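Moving purchased album downloads into a tagged library

This guide covers the steps between downloading an album from a shop or label site and having it play correctly, in order and with the right titles, on a home music server or a portable player. The instructions use Braltero for tagging and a Bramlow player as the target device. Any tag editor that can write Vorbis comments and ID3v2 tags will do the same job, although the menu names will differ.

The working album throughout is Fajardo, a double album sold as a zip file by the Meltach label. The FLAC version is 436 MB.

What you need

A computer with free space of at least three times the size of the download
A tag editor
A checksum tool, if the shop supplies checksums
A second drive for the untouched originals

1. Choose the format before you download

Most shops offer several formats for one price. Take the lossless one, normally FLAC, even if you intend to listen to MP3. A lossless file can be converted to any other format later without stacking one round of compression on another. Converting from MP3 to AAC, or from one MP3 bitrate to another, loses detail each time.

WAV is also lossless but its tagging support is poor. Files often arrive with nothing but a file name, and some players ignore whatever tags are present. Avoid it unless you are going to edit the audio.

If the shop limits the number of downloads per purchase, fetch the lossless version first and leave the rest.

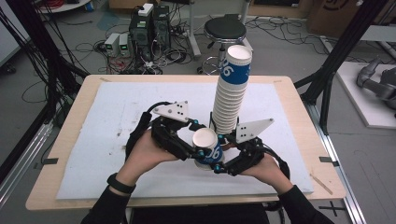
Black hand-held gripper above a white foam board.

2. Keep the original zip

Create a folder called Incoming and a folder called Originals. Download to Incoming. When the download has finished, copy the zip to Originals and do not open that copy again. All work is done on the other one.

Name the zip with the artist, the album and the format. Shops tend to supply names such as download(3).zip or an order number, and these are of no use a year later. Save the receipt as a text file or PDF in the same folder, with the same name as the zip. Small label shops do close, and account histories close with them.

3. Check the files

Unzip the working copy. If the unzip program reports a CRC error, delete the file and download it again. Do not try to repair it.

If the label supplies an MD5 or SHA-256 file, run the check now. FLAC files also carry an MD5 signature of the audio inside each file, and the command line tool can test against it:

flac -t *.flac

Each file should report ok. A warning that the signature is unset means that the encoder did not store one. The file may still be sound, but the test can only confirm that it decodes.

Compare the number of files with the track list on the shop page. Bonus tracks are sometimes supplied as a separate download and are easy to miss.

4. Set the folder layout

Use one folder per artist and one folder per album inside it. Put the year in front of the album title so that albums sort in order of release:

Artist / Year – Album / 01 Title.flac

For an album on two discs there are two usual layouts. The first puts each disc in its own subfolder. The second keeps everything in a single folder and puts the disc number in front of the track number, as in 1-01, 1-02, 2-01. The Bramlow treats each folder as a separate album when its folder view is in use, so the single folder is the better choice for that player. Fajardo is laid out this way below.

Avoid the characters / \ : * ? " < > | in file names. Several of them are legal on one system and refused on another, and the copy to a portable device will fail part of the way through. The real title, with all its punctuation, belongs in the tag.
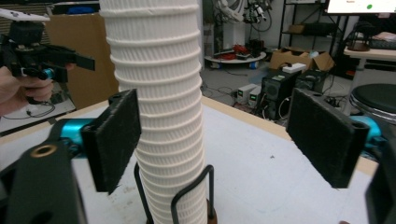
Nested paper cups, with a black wire holder at the base.

5. Fill in the tags

Open the album folder in Braltero and select all the tracks. Fill in the fields that are the same for the whole album first:

ALBUM: the title, exactly the same on every track
ALBUMARTIST: the name under which the album is filed
DATE: the year of release
GENRE: one value only, unless your server splits lists correctly
DISCTOTAL: 2

Save, then deal with the fields that vary: TITLE, ARTIST, TRACKNUMBER and DISCNUMBER.

ALBUMARTIST is the field most often left empty in shop downloads. Without it, a track with a guest singer is filed under a separate artist, and the album appears in the library twice or more. On a compilation, set ALBUMARTIST to Various Artists and leave the real performer in ARTIST.

Check for trailing spaces. "Fajardo" and "Fajardo " look the same on screen but are two albums to most servers. Braltero has a Trim command under Edit – Clean which removes them from all selected files.

Track numbers should restart at 1 on the second disc. Some labels number straight through. Either works as long as the disc numbers are right, but pick one method and use it for the whole library.

6. Rename from the tags

Once the tags are correct, use them to produce the file names. In Braltero choose Tools – Rename and enter the pattern:

%discnumber%-%track:2% %title%

The :2 pads the track number to two digits. Use the preview before applying. Any title that contains a forbidden character is shown in red and will be written with an underscore in its place.

Long titles can cause trouble on older players. The longest title in our test library came to 179 characters, a live medley, and the resulting path was refused by the card. Shorten the file name by hand in such cases and leave the tag as it is. 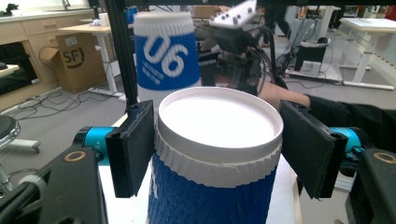 Cover art comes next, and it can be stored in two ways. A file called cover.jpg or folder.jpg in the album folder is simple and takes up little room. Embedded art travels with each track, so it survives when single files are copied elsewhere. The Bramlow reads embedded art only. Most servers read both and prefer the embedded copy.

Use a JPEG at a moderate size. Labels often supply a very large square PNG intended for print, and embedding this in every track adds its full size each time. It also slows down scrolling on portable players. Progressive JPEGs are not shown at all on some devices, so save as baseline.

7. Set the loudness values

Run a ReplayGain scan in album mode. This measures the tracks together and writes a tag giving the adjustment for the whole album, along with a value for each track. The audio is left alone. Album gain keeps quiet tracks quiet relative to loud ones and should be used for listening straight through. Track gain is better suited to shuffle.

The scan must see both discs at once. If you scan them one after the other, each gets its own album value and the level may shift at the change of disc. Select all the files from both discs, then choose Tools – Loudness – Scan as one album.

8. Copy to the library

Move the finished folder from Incoming to the library and start a rescan on the server. Look at the album page before copying to the portable player. Check that there is one entry only, that the discs are in the right order and that the art is shown. A first scan of a large library can take up to 8 hours on a small server. Later scans only read changed files. 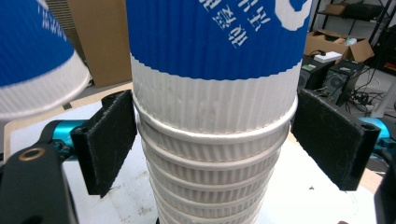 Why does the old title still show after I have corrected the tag?

The server is most likely reading from its own database and has not noticed the change. Some tag editors keep the original modified time when they save, and a quick rescan goes by that time. In Braltero, turn off Preserve file times under Settings – Saving, save the tracks again and rescan. If the old title remains, look for a second tag in the file. MP3 files may hold both ID3v1 and ID3v2, with different text in each. Remove the ID3v1 tag.

9. Back up

Copy the library folder to the second drive after each batch of new albums. Keep the zips in Originals as well, as they are the only record of what the label supplied. Eject the drive properly and store it unplugged.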